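Listmont Workshop Newsletter
August 2019

Bench layouts: small loose items and the shared tray

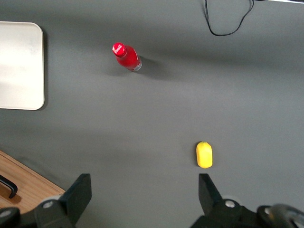

Red bottle with Coca-Cola script on the cap, small yellow piece, pale tray at left.

The sorting benches at Listmont were re-laid in May under the Zestach tidying scheme, and the gray tops now follow a single plan. Each bench has one shallow tray near an edge, with the middle of the surface kept for whatever is being sorted. Work order 3548 covers the change and stays open until the last benches are signed off.

Most questions so far concern small objects with rounded sides. A little bottle lying on its side can roll if the bench is knocked, so it should be set down well inside the edge. Oblong pieces take up less room on end but fall over easily. Either position is acceptable during sorting. At the end of a session both types go in the tray.

Trays have rounded corners and a raised rim. Wipe the inside with a damp cloth and let it dry before refilling. Smudges on the pale surface are harmless, but grit will scratch it. The limit is 20 small items per tray; beyond that, start a second one.

Boards with handles may share the bench top, provided the handle does not reach into the sorting area. Glossy black handles show fingerprints and can be cleaned with the same cloth. Do not leave boards across a tray — the rim is not meant to carry weight.

Cables remain the weak point of the plan. The Posa clips supplied for the first benches hold thick cable well, but thin cable works loose and hangs in a loop over the work. Górecki has sent a narrower clip, and 3 benches will be fitted with it as a trial. Until then, take up the slack and tie it in 2 places, leaving enough free length for the plug to be removed without pulling.

Replacement trays and cloths are on the lower shelf of the supply rack. Write the bench number on the stock sheet when taking either.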